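Setting up the server teardown task for the robotics club

Written by Randa Smadi for the Tundero team. Leen Akl checked the arm settings in April.

The server task is the longest of our demonstration tasks. The arm takes parts from a printed tray and handles them inside an open tower server. New members usually start by watching two full runs, then do the setup themselves with someone from Tundero standing by. Plan on one afternoon meeting.

What you need

A tower server with the side panel off
The gray parts tray
Spare parts for the tray: one processor, two memory modules, one hard drive in its caddy
The arm with the two-finger gripper
A ground strap
The task notebook

Step 1. Prepare the server

Unplug it and leave it unplugged. Nothing in this task needs the machine to have power. Lay it on its side on the slotted table with the open side up, and slide it to the right so there is room for the tray on the left.

Take out anything that will be in the way. Tuck loose cables down toward the drive area – a cable standing up above the memory slots will catch on a finger sooner or later. Put the screws in a cup and label the cup.

Step 2. Fix the tray

The tray goes to the left of the server. Clamp it to the table before you load it, then push on it with your hand. If it moves, tighten it again. Most of our failed runs last term came from a tray that had shifted a little after somebody leaned on the table.

Load the parts in this order: drive in the back slot, standing up, then the processor, then the memory. The memory should sit flat in its cradles. Wear the strap while you handle the parts.

Step 3. Load the program

Open the Trodero folder on the lab computer and choose the newest version of the server program. The older ones are kept for comparison and have different tray positions, so don't run them on the current tray.

Set the speed to 80 millimeters per second for the first pass. You can raise it later. Leen keeps it there for the entire session when there are visitors.

Step 4. Teach the points

Each part has three taught points: one above it, one at the grip, and one at the place where it goes. Jog the arm to each point and save it under the name written in the notebook. Our names run "mem_a_above", "mem_a_grip" and so on. Please don't make up new ones.

Work from the top down. Keep the fingers pointing straight down while you lower them into the case, and stop a little above the part to check both sides for clearance. The rear wall is the tightest spot.

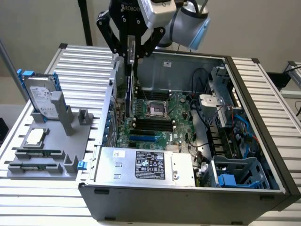 When you teach the points near the expansion slots, go slowly and use the smallest jog step. The fingers have to close on something thin there, and a small error in angle matters more than it does at the tray. Save the point, back straight out, and come in again from above to confirm it.

Step 5. Run and record

Do one dry pass with the tray empty. Then load it and do a real pass. One person watches the arm with a hand near the stop button, and the other writes in the notebook. Write down the program version, the speed, and the step where anything went wrong. "Dropped it" is not enough – we need to know which part and which point.

The log held 3,787 grip attempts when we closed it for the Nukia meet, and 2,168 of those were memory modules. If you are looking for a project, the memory entries are the best place to start.

Step 6. Put things away

Send the arm to its home position before you reach into the case. Parts go back in antistatic bags, and the bags go in the Aoun cabinet, second shelf. Leave the tray clamped unless the next group has signed up for the table.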